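Two Trains and a Very Long Lunch: Our Visit to the Oakley Open Day

I should say at the start that I am a person who reads the little card that comes in the box. Soap, socks, a new kettle, it makes no difference, I read the card. So when Naheed Rajput wrote to ask whether anyone from our studio would like to come up to Jastenthorpe in October and see how Oakley puts its brand together from the inside, I had said yes before I had looked at a map. Then I looked at a map, and it was two trains.

If you haven't come across Oakley, they sell desk and study goods by mail, mostly to people who work from a spare bedroom or the end of a dining table. They have hardly ever bought an ad. What they have is a newsletter called Pindis, which started as a note to customers about a late shipment and is now, I would say, the thing people love most about the company. I have clients who forward it to me. I have a sister-in-law who forwards it to me, and she doesn't own anything from Oakley at all.

The open day began at 9:30 with coffee in a hallway that was much too small for us, which turned out to be a fine way to meet people because you couldn't get to the milk without introducing yourself. I ended up next to a woman from a bakery chain in Rudum who was trying to persuade her boss that their customers would read something longer than a coupon. She took more notes than I did, and I filled most of a pad.

Naheed, who runs the editorial side, gave the first talk, and she gave it standing beside a wall covered in printed customer letters. The first issue of Pindis went to 73 people, she told us, and she still had the list. She read us the opening paragraph of that issue and winced all the way through it (it used the word "delighted" twice). But people wrote back, and what they wrote about was their desks. They wrote about the drawer that sticks, and the lamp that came from a grandfather, and the cat. Naheed printed the letters out and began answering them in the next issue, and that has been the shape of the thing ever since.

She was very frank about the part that went wrong. At one stage the company decided Pindis should be "working harder," and for several issues every story ended with a product and a button. Replies dried up. One longtime reader sent a single line asking whether the old writer had left. Naheed pinned that one at eye level, and she told us she reads it whenever someone in a meeting says the word funnel. I laughed, and then I remembered how many times I had said it myself that week.

After that we were split into groups and walked around the building. I had the luck to be in the group led by Esther Barasa, who looks after everything a customer touches once an order has been placed. Esther's belief is that most brands spend all their charm before the sale and then go completely silent, right at the moment when the customer is most curious about who they've bought from. Her people write the order emails, the returns page, the card in the box, and even the message you hear on hold. She played us the hold message. It is a man reading out a recipe for lentil soup, and she says customers have asked to be put back on hold so they could get the quantities.
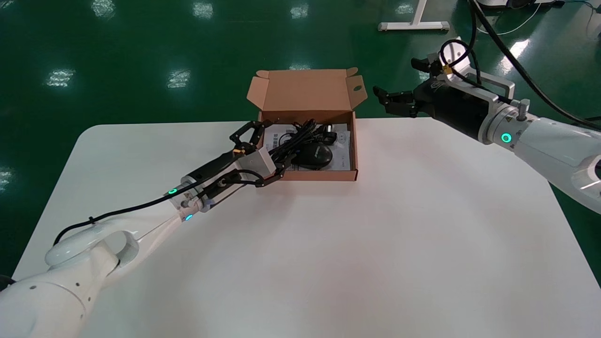 An open box with a mouse and a coil of black cable on a sheet of white paper.

We spent a good while on the cards, and I was in heaven. There have been many versions, and Esther had laid them out along a bench in order, so you could watch the voice of the company loosen up as you walked. The early ones thanked you for your valued custom. The middle ones were trying to be funny and mostly weren't. The recent ones ask a question and give an address to write to, and that's all. "What can you see from where you're sitting?" was the one that did best, and a good number of the letters on Naheed's wall were answers to it. I copied down three of the cards word for word and have already bored my colleagues with them.

Somebody in our group asked the question somebody always asks, about how you prove any of this is worth the money. Esther didn't duck it. An issue of Pindis can bring in up to 3000 replies, she said, and every reply is read by a person and tagged by subject, and the product team gets the tags. The footrest came out of the letters. So did the decision to drop a line of inspirational desk calendars, which readers disliked with a passion I found very cheering. She couldn't give us a neat figure for what a reply is worth in sales and she didn't pretend to.

Lunch was supposed to take forty-five minutes and took nearly two hours, and I don't think a soul minded. There was a barley salad I would happily travel for again. I sat with a pair of freelance writers and we argued, in a friendly way, over whether a newsletter like this survives when the person who writes it moves on. I thought it could, if the letters are kept as carefully as they are at Oakley. They thought I was being sentimental, and they may be right - Naheed, passing by with her plate, said she hoped we would let her know once we had settled it.

The afternoon was a working session. Each table was handed a real letter from the archive, with the name taken off, and asked to write a reply in the Pindis voice. Ours was letter number 3904, from a man who had moved his desk to face the wall after many years of facing the window and wanted to tell somebody. It is so much harder than it looks! Our first try sounded like a bank. Our second was better, and Naheed read it out and crossed through the last two sentences, and then it was good.

If you would like to go, they hold the open day every spring and fall, and you put your name down by replying to any issue of Pindis. Bring a sweater for the hallway, and take the earlier train from Rudum if you can, as the later one doesn't wait for the connection. I learned that on the way home, with a bag full of sample cards and plenty of time to read them on the platform.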